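Morikawa long cabinet review

We bought the Morikawa in August after the old sideboard lost a back leg during a move. I wanted something long and low that could hold dishes, table linens and the odds and ends that used to live in the hall closet. It cost $2,636 before delivery, which was another $148. I looked at a Cisero that was $800 less, but the drawers on the store model dragged and the back panel was stapled on.

The cabinet ships in one piece. Two people brought it up the front steps and set it against the wall, and the whole visit was over before 9 a.m. Measure your doorways first. My brother-in-law Haruto Fujimoto ordered the same one for his house and had to take a door off its hinges to get it into the dining room.
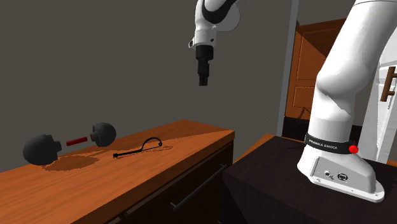

Does the top need to be oiled?

The care sheet says to oil it twice a year, and more often if it gets direct sun. I used a clear furniture oil with a cotton rag. One thin coat was enough, and I wiped off the extra after 15 minutes. The rag left no lint. I would skip spray polish, which the sheet warns against and which left a film on our last piece.

The top is the best part of the cabinet. It is smooth all the way out to the corners and wide enough for serving bowls. A water glass left overnight made a pale ring – it faded after the next coat of oil, though I can still find it if I look from the side. Use coasters.

The drawers run on metal slides and close softly. Two of the three were perfect from the start. The third sat a little low on the left and rubbed when it was full. The adjusting screw is at the back of the slide, so you have to pull the drawer all the way out to reach it, and the instructions don't mention it. I emailed the store and Xiaoyan Yin in customer service wrote back the next day with a drawing. Fixing it took one screwdriver and a few tries.

Inside, the shelves adjust on pins. The pins are plastic. For this price they should be metal, and I replaced ours with a pack from the hardware store. Dinner plates fit with room to spare, but a large platter has to go in at an angle.
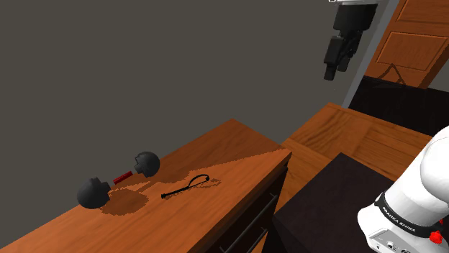 Far corner of the long cabinet, with the grain running the length of the top.

There are four adjustable feet underneath. Our floor slopes toward the window, so I turned two of them out a good bit, and the cabinet hasn't rocked since. It is heavy. Vacuuming under it is possible with a flat attachment, but you won't be pulling it out every week to do the baseboard.

The smell of the finish was strong when the doors were first opened. I left them open for a few days and it cleared.

Pros: solid top, good drawer slides, arrives assembled.
Cons: plastic shelf pins, poor instructions, delivery costs extra.

I would buy it again, but I'd wait for a sale.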